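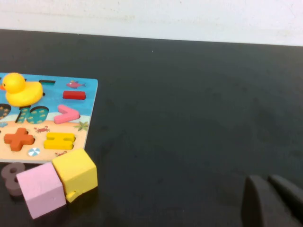

According to the others at Clalstead, the glue line should be left alone until the next morning, and I am too impatient with the clamps. One of them wrote it in the margin of my last entry as well: "Fifteen minutes is for paper, not for birch." I accept the remark. I will answer it with a proper test.

2018-02-15, bench 2

Subject: edge joints with the new batch of fish glue from Patwary.

I mixed the glue in the small pot, 20 g of dry glue to 30 g of water, and left it to swell before heating. The old recipe says to keep it under 60 degrees. Our thermometer (the Fisix one) reads a little high, so I stopped at 58 on the dial. The smell was stronger than with the batch from June, and the colour darker, like weak tea.

Test pieces: 8 strips of birch, all from the same plank, planed the same morning. Four were clamped for 15 minutes and four will stay in the clamps until tomorrow. I wrote the clamping time on the end grain in pencil. Last time I wrote it on the face and the squeeze-out covered it.

First observations:

- The glue starts to gel quickly on cold wood. Strips 1 and 2 were put together too slowly and I don't trust them.
- From strip 3 I warmed the edges with the hair dryer. Much better, the glue stayed thin and I could slide the pieces into place.
- Strip 6 has a small gap at one end, my planing.

I pulled strip 3 apart by hand one hour after taking off the clamp. It opened along the glue, no fibres torn. So the margin note has a point, but one strip is not a result. Strips 1, 2 and 4 rest on the shelf and I will break them tomorrow together with the others.

A question for whoever orders next: does Nirner still sell the paler grade? I would like to compare the two before we buy 1,000 g of anything.

To do:

- wash the brush in warm water, not hot
- cover the pot, put it in the fridge, write the date on the lid
- find the second spring balance for the breaking test

The damp cloth must be changed also, it left a grey line on strip 5.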